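Chapter 4
The Remake Problem

February 25, 2018
By the author of the Brodance Film Reader

Every few years a studio executive opens a drawer, finds a fairy tale in it and calls a meeting. The tale is old, the audience knows how it ends, and the rights belong to everyone, which in the trade is considered the best price going. From this drawer comes a good share of what plays in the big theatres each May.

This chapter is about why we keep buying tickets. We will spend most of it on a single case: Fotus, a modest 1961 fantasy about a lamplighter's daughter, and its remake by Tallanov Pictures, which cost a great deal more and had a great deal more fog. The original runs 84 minutes and wastes perhaps two of them. The remake adds 42 minutes, a war, a talking heron and a tragic past for the villain, who had managed nicely without one.

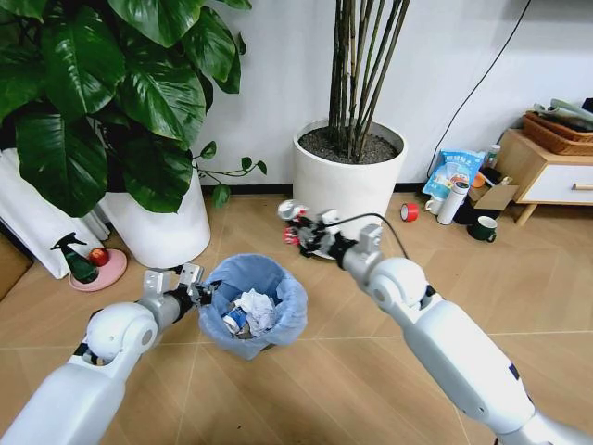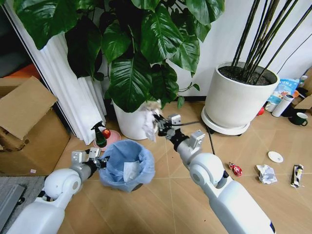
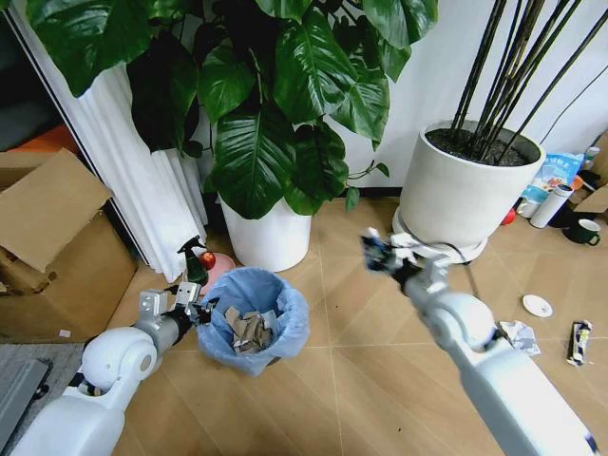 Fig. 4.1. A small lined bin on the floor, three views.

Fans of the first Fotus did not take the heron well. The Aravena Film Society kept a file of the letters it received that year, 1,283 in all, and a surprising number concern his accent. Read a few and a pattern appears. The writers rarely object to change as such. They object to the wrong change — the song dropped, the hat recoloured, the joke explained by a second character in case we missed it.

Critics were kinder, or at least shorter. Of the 13 reviews reprinted at the back of this book, only 3 mention the heron at all, and one of those seems to think he is a stork.

As you read, keep two questions handy. What does a remake owe to the film it borrows from? And what does it owe to a nine-year-old who has never heard of that film and has been promised popcorn? Studios tend to answer the second and put the first on the poster.

We begin with the opening shot of each version. Watch both before going on. The first takes 20 seconds. For the second, you may want a cushion.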